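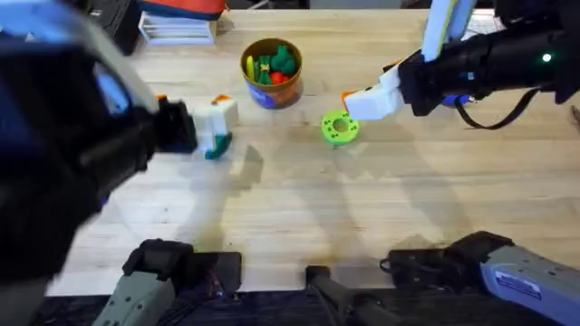
Light wood top, a few dark stains. Blocky little white thing standing on it.

Dusting out a desktop PC, bench tips

Updated 11th September. Added the bit on front filters, fixed the screw section. Still messy, sorry.

Before you open it

Shut down properly. Switch at the back off, cord out, then hold the power button in for a few seconds. Fans might twitch. Fine.

Take a phone pic of the cables before you pull anything. Then one more, closer, of the front panel header. Those tiny plugs all look alike and the print on the board is unreadable once you're tired.

Side panel off, set it somewhere you won't kneel on it. Glass panels go on a towel, never straight on tile.

Ground yourself. Touch bare metal on the case, touch it again when you come back from getting coffee. I have a wrist strap, I use it maybe half the time. Use yours more than I do.

Dust

Do it outside or in the garage. Paintbrush first, soft one, natural bristle if you've got it. Then air. Brush loosens, air moves it out.

Hold the fan blades still when you blow. A finger or a cotton swab thru the blades. Don't let them spin up from the air, bad for the bearings and it's an awful noise.

Canned air stays upright. Tip it and it spits liquid. Short bursts. If you clean more than a couple of machines a year just get an electric duster, I use a little Dotero one, loud, does the job.

Heatsink: blow from the clean side so the mat of fluff comes back out the way it went in. If it won't budge take the fan off, usually 2 clips, and peel the fluff off by hand. Gross but quick.

Power supply: air thru the grille, that's it. Do not open it. Not even to look.

Vacuum cleaner on the floor around you, not on the board. 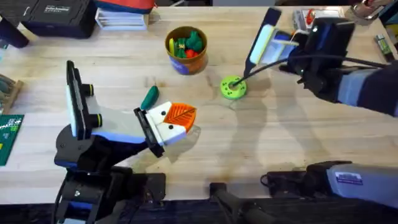 Orange leaf, dark veins. Green cucumber just behind it.

Front filters

The part everyone skips. On my old Vostano case the front pops off with a pull from the bottom, pull hard, feels like it's going to break. Check yours for wires first, some have the power button attached to the panel.

Mesh filters go under the tap, lukewarm, drop of dish soap. Shake. Dry them flat overnight. Overnight means overnight. Putting a damp filter in front of an intake fan is a dumb way to save a few hours.

Foam ones, same, but squeeze don't wring. If the foam crumbles toss it and cut a new piece from a sheet.

Front fan on mine read 2452 rpm under load before a cleaning in June and 2073 after. Same game, same room. Could hear the difference from the hallway.

Paste

Only if you're pulling the cooler anyway. Run the machine for ten minutes first so the old stuff softens, then shut it down and unplug again. Twist the cooler a little before lifting. Never yank straight up, on some sockets the chip comes with it.

Wipe with isopropyl, the strong kind, and coffee filters or lint free cloth. Paper towel sheds. Keep wiping till the cloth comes away clean.

Pea sized blob in the middle. Bigger chips, a bit more, or an X. I've been using up a tube of Aubert for ages, any decent paste is ok. Cap it right away, it dries in the tip.

Tighten the screws in a cross pattern, couple turns each. Stop when they stop.

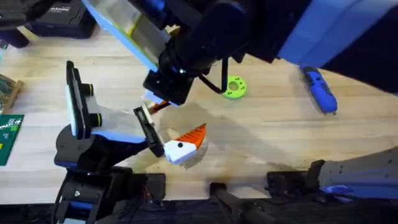

Bright green ring, little holes spaced around its face.

Screws

Muffin tin. One cup per step, in order, left to right. Beats any magnetic tray I've bought. The Mollico mat with the printed squares is nice too but one bump and it's all over the floor.

Fan screws are the fat course ones. Drive screws, there are 2 kinds and they don't swap. If it isn't going in easy it's the wrong screw, back it out.

Dropped one inside? Don't power on. Tilt the case, listen for it. Magnet on a stick, or a blob of poster putty on a chopstick.

Putting it back

Cables last. Tuck them so nothing can reach a fan blade. Velcro ties, no zip ties, you'll be in here again next year.

Spin every fan by hand once. Anything ticking, find it now.

Boot with the panel off. Watch that all the fans start, cpu one first. Then panel on, thumbscrews finger tight.

No picture on the monitor? Nine times out of ten the memory got nudged. Power off, cord out, push the sticks in till they click. Also check that the monitor cable is in the graphics card and not the board. I've done that one more than once.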